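Zadon hardware wallet review: two months with the little grey slab

By Sipho Mofokeng

I have kept coins on exchanges, on an old laptop and, during one foolish August, on a phone with a cracked screen. The Zadon is my first proper hardware wallet in four years, and I bought it with my own money, which I mention so you'll understand the tone in places.

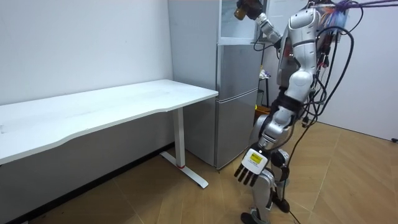
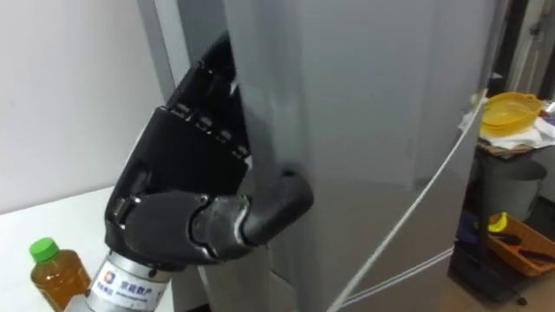
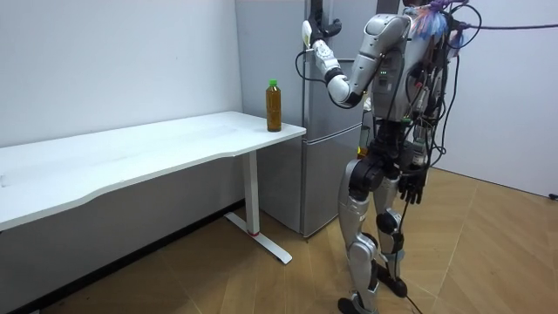
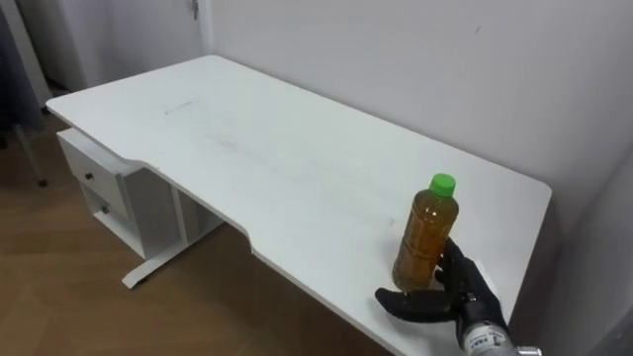 At the fridge (first three) and the bottle on the desk (last).

What you get

A box the size of a paperback, inside which is a second box, inside which is a foam tray, inside which is a device you could lose in a coat lining. There's a short cable, two cards for writing your recovery words on, and a leaflet in eleven languages telling you to read the full guide online. The cards are ordinary card. If your house burns down, so does your pension. Zadon will sell you a steel plate for this, and I can't say I was surprised.

The price is £72. That puts it in the middle of the shelf: cheap enough to buy without a family discussion, dear enough that you look for the receipt when it does something odd.

Setting up

It took me 17 minutes from plugging in to first coin received, and I'm slow. You choose a PIN, write down 24 words, then type a handful of them back in so the device can be sure you were listening. There are two buttons and a screen that shows one line of text at a time. Entering words by scrolling through the alphabet with two buttons is a fine way to find out how you feel about the letter W.

The PIN can be up to ten digits. After five wrong goes the thing wipes itself, which is the correct behaviour and also terrifying at half past eleven at night when you've just got number four wrong. Write your words down properly. Check them. Then check them again in daylight, as I had written "canal" in such a way that it could have been "camel", and I believe only one of those would have been any use to me.

The app

The desktop app is made by Bundton, who also make the chip inside, and it looks like the work of people who are happier making chips. It's clear enough. Balances on the left, transactions on the right, a big green button for receiving and a smaller one for sending, as if they'd rather you didn't. I found it steady on an old Windows machine and sulky on a newer one, where it forgot the device was plugged in every time the screen went to sleep.

Updates are the weak point. In two months I was asked to update the firmware three times. Each time the app told me to have my recovery words to hand "just in case", and each time I had to go and get them from the place I keep them, which is meant to be awkward to get to. By the third I was beginning to wear a path.

Sending and receiving

This is what it's for and it does it well. You make the payment in the app, the address appears on the little screen, you read it (all of it, please), and you hold both buttons to agree. The address scrolls past in chunks of four characters. There's no way to speed it up. I cursed this for a week and have since come round to it, on the grounds that the one time I tried to paste in the wrong address I caught it on the sixth chunk.

Fees are set by the network, but the app offers you slow, normal and fast, and its idea of normal is on the keen side. I chose slow for nearly everything and waited longer than I'd wait for a bus. You can set the fee by hand if you go three menus down and tick a box saying you know what you're doing.

Coins supported: 276 by the company's list. I own four, and one of those is worth less than the cable. All four showed up. The obscure one needs a separate add-on, and you can only have six add-ons on the device at once, so if you're a collector you will be forever taking one off to put another on. Your coins don't vanish when you do this. It feels as though they have.

The swap feature, or how to pay for a short walk

Inside the app is a tab called Swap, which passes your trade along to Bistbridge and brings back the other coin. It's quick. It's also poor value. I swapped the same small amount there and on my usual exchange within a few minutes of each other, and the in-app version left me noticeably lighter. The app shows the rate before you agree and doesn't show the margin, so you have to go and look up the going price yourself, at which point you may as well trade where you're looking. I used it once more, when I was feeling lazy on a Thursday, and haven't since.

Support

I wrote to them about the sleeping screen problem. The first answer asked if I had tried plugging the device in. The second came from Teodora Jurić, who had clearly read my message, sent a different driver and told me which box to untick. It has worked ever since. If you get the first sort of reply, write back and wait for the second.

Against the Kneževič

The obvious rival is the Kneževič, which I borrowed for a weekend. It has a touch screen, so typing in your words is no longer a hobby, and the app is nicer to look at. It also costs nearly double, has a battery that was flat when I picked it up on the Sunday, and wants you to make an account before it'll tell you anything. The Zadon has no battery and wants no account. For something that will live in a drawer between uses I'd take the dull one.

Traders won't enjoy either. If you're in and out several times a day, all that button holding will drive you mad, and you'll end up leaving the working money on an exchange and the rest on the wallet. I do that myself.

Small gripes

The buttons click loudly. The cable is too short to reach from the back of a desktop computer to anywhere a person might sit. The export for tax purposes gives you a spreadsheet with the dates the American way round, and mine ran to 1,852 rows, as I once left a tiny staking scheme running and it paid me in crumbs every few hours. Fixing the dates took longer than setting up the wallet. There is apparently an option for this "coming soon", a phrase that was already on the help page when I bought it.

Score: four out of five. It would be four and a half with a longer cable.

Bought from: the Zadon shop, arrived in three days, box slightly squashed.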